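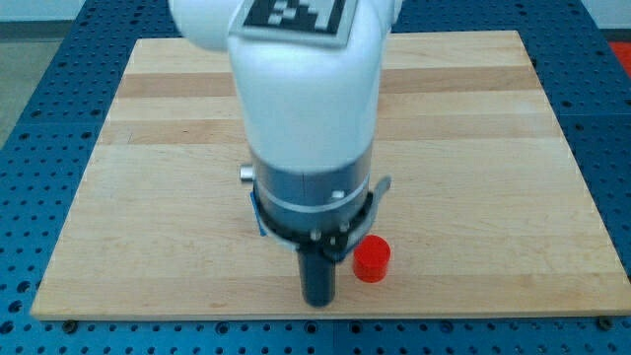

Cómo sujetar y preparar un tablero de madera sobre mesa perforada

Estas instrucciones sirven para tableros rectangulares de madera maciza que se van a lijar o marcar en plano. El método es el mismo con cualquier mesa de agujeros regulares.

Material
Topes cilíndricos del diámetro del agujero
4 mordazas de apriete vertical
Escuadra metálica y regla
Lija de grano 60 y taco
Aspirador con boquilla estrecha
Cinta de papel

1. Limpieza de la mesa
Aspire la superficie y el interior de los agujeros. Pase la mano por la zona de apoyo. Una viruta debajo del tablero basta para que este bascule al apretar.

2. Elección de la cara de apoyo
Coloque el tablero sin sujetarlo y presione las esquinas una a una. Si cojea, dele la vuelta y repita. La cara cóncava va hacia abajo. Con alabeo en diagonal, calce la esquina alta con tiras de cinta superpuestas.

3. Topes
Inserte dos topes en una misma fila de agujeros para el canto largo y uno más para el canto corto. Arrime primero el canto largo. Compruebe con la escuadra que los topes no inclinan la pieza; los Vudlow de la serie corta sobresalen menos y dejan pasar el taco en tableros finos.

4. Apriete
Monte las mordazas cerca de las esquinas, fuera de la zona de trabajo. Apriete en diagonal, en dos pasadas. Intercale un retal entre la mordaza y la madera blanda.

5. Trazado
Marque una línea a 36 mm de cada canto, con lápiz duro. Mida siempre desde el lado de los topes.

6. Lijado inicial
Lije en el sentido de la veta, con pasadas solapadas y sin cargar el peso en los extremos. Aspire antes de cambiar de grano. Para lijar la zona de las mordazas, afloje y desplace una sola cada vez.

Si al soltar la última mordaza el tablero se levanta, vuelva al paso 2 y corrija el calce.

Texto: Elvira Huamán
Revisión: Perrine Lemaire
5 de agosto de 2019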